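Lists > Yard and Grinding > Archive > Thread view

We use cookies to keep you signed in and to count visits to the archive. By continuing to read you accept this.

Subject: Re: Trommel screen blinding with wet material
From: Darragh Hegarty
Time: 6:40 am

Earlier in this thread:

> We run a Kirkitz drum trommel behind the tub grinder, 3/4 inch
> punched plate the full length. From April on the first third of
> the drum plugs solid by mid-morning and half the fines go out
> with the overs. We knock it clean at lunch and it is plugged
> again by three. Slowing the feed helps a little. The dealer
> wants to sell us a second brush. Has anyone fixed this without
> buying a new drum? We mostly take in yard waste from two towns,
> a lot of it grass and leaves, and some stumps with dirt on them.
>
> - Plukness yard

We had the same trouble on ours for two seasons and got most of the way out of it, so I will put down what we did in the order we did it. Our drum is a little longer than yours but the plate sounds the same.

First, check the brush before you buy another one. Ours looked fine from the ground. When we got up there with the drum locked out, the bristles were worn to a taper at the feed end and were barely touching the plate. The brush had also been set for the discharge end, where the drum had less wear. We shimmed the mount at the feed end until the bristles went into the holes by about half an inch. A second brush set as badly as the first would have done nothing for us.

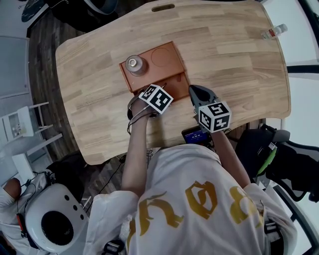

Stumps are the next thing I would look at. Dirt off stumps is what turns damp grass into paste. We used to run stumps in with everything else because it was less handling. Now they go in a separate pile, get split with the shear, and sit until the dirt will shake off. I keep samples on the bench in a shallow tray, much like the orange one on the table in the photo with the flat part at the back and the lower part in front, and put the clean fines in the back and the muddy stuff in the front. After a few weeks of that you can tell by hand what is going to plug and what will run. Squeeze it. If it holds the shape of your fist, leave it in the windrow.

Then there is the drum speed. The book for ours gives one speed for everything, and it is too fast for wet leaves. They ride up the wall and stay there. We slowed the drum until the material was dropping from a bit past the two o'clock position. You lose throughput. On dry wood we put through 600 yards on a good day and on wet spring leaves we plan for 400, and I would sooner plan for that than stop twice a day to send a man in with a bar.

On the plate, we changed only the first section. Dovhaniuk cut us a set of panels with the holes opened to one inch, and we left the rest of the drum alone. The fines come out a little coarser from that end. We run a separate belt under it and sell that as mulch base, so it is no loss to us, but if you only sell screened compost you will want to think about where it goes. The panels bolt on over the same frame. Check your bolt pattern first, as our drum had been repaired at some point and two of the ribs were off.
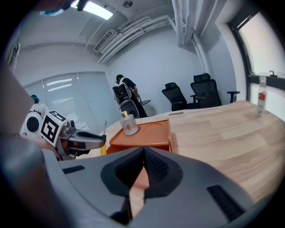
The panels went on at 2,000 hours and the drum is at 2,315 now, so that is 315 hours with them. There is no cracking at the bolt holes so far. The plate is wearing on the leading edge of each hole, about the same as the old one did. I grease the trunnion wheels more often than I used to, every morning in the wet months, and I look at the thrust roller at the same time - the heavier bed at the slow speed pushes the drum downhill harder.

One thing we tried that did not help was the chain curtain Grirkmont sells for the inside of the drum. It was loud, it wrapped up with baling twine and garden hose, and we took it out in July. It may be all right in clean wood.

If it were my machine I would do the brush first and the stumps second, and run it for two weeks before spending anything on plate. Please lock it out and chock the drum before anyone goes in, even for five minutes. A loaded drum will roll back on you when the weight is all on one side.

Can you tell me which way your brush turns, with the drum or against it? Ours was plumbed backward when it arrived and I would like to know if other people have found the same.

Darragh Hegarty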